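No-shows at my pop-up dinners: do I start taking deposits, and how much?
Posted in Eating Out & Running Food Places, by Elaine Bezerra

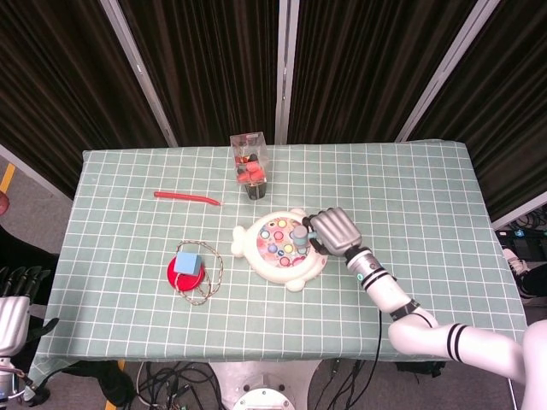
I run a little pop-up dinner one Friday a month in Weredel, and I'm losing my mind over people who book and then don't come. It's a set menu, one sitting, mostly Portuguese and Brazilian home cooking (my grandmother's recipes, with me panicking over them). Everything gets bought the day before based on who has booked. I love doing it! I love the fuss of it too, the sage green tablecloth with the thin white squares, the long brown curtain behind, people coming in out of the cold and going quiet when the stew shows up. But last month a party of 4 just never arrived. No call, no text, nothing. I held their food until almost nine and then my husband and I ate salt cod for lunch until I couldn't look at it anymore.

Up to now booking has been free. You send me a message, I write your name in the notebook, and that's it. I always liked that. It felt friendly, and a lot of my regulars are older folks who don't want to type a card number into anything. But a missed table is most of my profit for the night, and on a bad month it's all of it.

So I'm thinking about deposits. A friend set me up with a trial on Solto, the booking app, and it'll let me take money up front or just hold a card. I've been going back and forth on it for two weeks. If I charge the full price ahead of time I'm afraid I'll scare off the people who come on a whim, and those are often the most fun. If I charge a tiny amount, will anybody care enough to show up for it? And what do I do when someone cancels the same afternoon with a sick kid? I have a sick kid myself half the winter, I'm not a monster.

Also, and maybe this is a separate post, how do I tell my regulars? I don't want it to sound like I'm punishing them for what strangers did. One of them has come to every single dinner and brings her own hot sauce, and I'd hate for her to feel like I don't trust her.

Would love to hear from anybody who has done this at a small place. I've read the advice for big restaurants and it all seems to assume you have a host stand and a manager and somebody whose job is answering the phone. I'm the phone. I'm also the dishes.

Gillespie Rennie

Charge them. Full price, up front, no refunds. You wouldn't expect a theater to hold your seat for free and it's the same thing. People who complain about it weren't coming anyway.

Edit: OK, several people have messaged me to say this is harsh. Maybe it is. I ran a fish place in Skarnness for a long time and I got burned a lot. I still say full price for a set menu. The sick kid thing, use your judgment, but don't put it in writing that you'll use your judgment or everybody's kid is sick.

Rosângela Miranda

Hi Elaine! First off I'm so jealous of anyone within driving distance of your salt cod, I'd have taken those leftovers off your hands.

I do a supper night out of a rented kitchen and I went through this exact thing, so let me tell you what I did wrong first and maybe you can skip it.

The first thing I tried was a tiny deposit, just a couple of bucks a head. It was worse than free! I know that sounds backwards, but when booking was free people felt a bit guilty about skipping. Once they'd paid a couple of bucks they figured they'd covered it. I had one guy tell me cheerfully, weeks later, that he hoped his deposit had helped out. It had bought the parsley.

Then I panicked and went to full payment, like Gillespie says above. And he's right that it works, almost everybody came. But I got a different kind of problem, which is that people who have paid in full for a meal they haven't eaten yet get very particular. I had emails asking could they swap the dessert, could they bring a cousin instead, could they move to next month, could they have a piece of it back if they skipped the wine. I spent more time on email than on cooking. My bookings also got slower. They still filled up, but they filled up late, and I like to know where I am before I go to the market.

What I do now is half. Half the price when you book, half on the night. It comes off the bill, and I say so very clearly, in the first line of the confirmation, because a lot of people see the word "deposit" and think it's an extra fee. I don't even use the word anymore. I say "you pay half now and half at the table" and that has saved me so many messages.

For cancellations I go by when I shop. I shop Thursday morning, so if you let me know by Wednesday night you get all of it back and no hard feelings. After that I've bought your dinner, so I keep the half. But (and this is the part I'd really push) I let people give their seats to somebody else right up to the minute we sit down. All they have to do is text me the name and any allergies. Most of the late cancellations turn into that. Somebody's sister comes, or a neighbor, and now you've got a new customer who thinks you're wonderful because they got a surprise dinner out.

For the sick kid, I'll be honest that I'm soft. I move their half over to the next month, once. I don't advertise it. If they ask nicely I do it, and if the same person has a sick kid two months running I say I'm so sorry, I hope everybody feels better, and I keep it.

About your regulars. Tell them in person! Don't let them find out from the app. I went around at the end of the night, when everyone was full and happy, and said I was changing how booking works starting next month because I'd had some empty chairs and it was hurting. Every single one of them said it was about time. A couple of them had been annoyed on my behalf, they'd noticed. And for the ones who don't want to put a card into a website, just take their half in cash at the end of the meal for the next one. They walk out already booked. I keep an envelope. It's not fancy but your hot sauce lady will like it, I promise.

One warning about the apps. Look hard at what they take out per booking and who eats the fee when you give a refund. I don't know how Solto does it, I use something else, so go read that page before your trial runs out. On mine I lose a little every time I refund somebody, and I hadn't noticed until I sat down with the numbers. It's fine, I just build it into the price now.

And keep a short waiting list. Even a handful of people who live close and like a last-minute text. I've got a retired couple down the road who will put their coats on and be at the table before the bread's cut.

Good luck! Come back and say how it went, and also what's in the stew.

Cremilda Godoy

Customer side here, never run a restaurant and never will. I go to a lot of these little dinners and I don't mind paying ahead at all, but I do mind surprises. There's a place called Seixas I used to go to that held a card "just for security" and then charged a friend of mine 100 dollars when two of our group couldn't make it. It was in the terms. None of us had read the terms. We haven't been back, and the food was really good, so that's a shame for everybody.

If you'd asked me for half up front like Rosângela does I'd have paid it without thinking. What bothers me is the card hold, where you don't know what's coming or when. Money already spent doesn't sting as much.

Small thing, but send a reminder the day before. I've nearly missed dinners because I booked them a month out and forgot. A text that says "see you tomorrow at seven, parking is behind the building, tell me if anything's changed" does two jobs at once. You get the ones who forgot, and you give the ones who were too embarrassed to cancel an easy way to say it. I've been that second person. I'm not proud of it.

And please put the address in the text. You'd be amazed how many of these places make you go dig for it.

Elaine Bezerra

Oh thank you all, this is so helpful. Gillespie, I laughed, and I do take the point about not writing it down.

I'm going with half and half. I ordered a pack of 300 little cards to leave on the table, with the new booking thing explained on the back in nice big letters, and that's way too many but it was the smallest pack they had. I like the line about paying half at the table so I'm stealing that, Rosângela, I hope that's OK. The cutoff is going to be Wednesday night for me too. And the swap idea is so obvious that I'm a little mad I didn't think of it.

I told my hot sauce lady already, I ran into her at the pharmacy. She opened her purse and tried to pay me right there in line.

Cremilda, I checked and my confirmation message has never once had the address in it. Never! All this time people have been writing back to ask and I thought they were just chatty. It's fixed now, and the reminder text is set up for the November dinner.

The stew is beans, smoked sausage, collards and more garlic than I'd admit to in person. I'll write it up over in the recipes section when I have a minute.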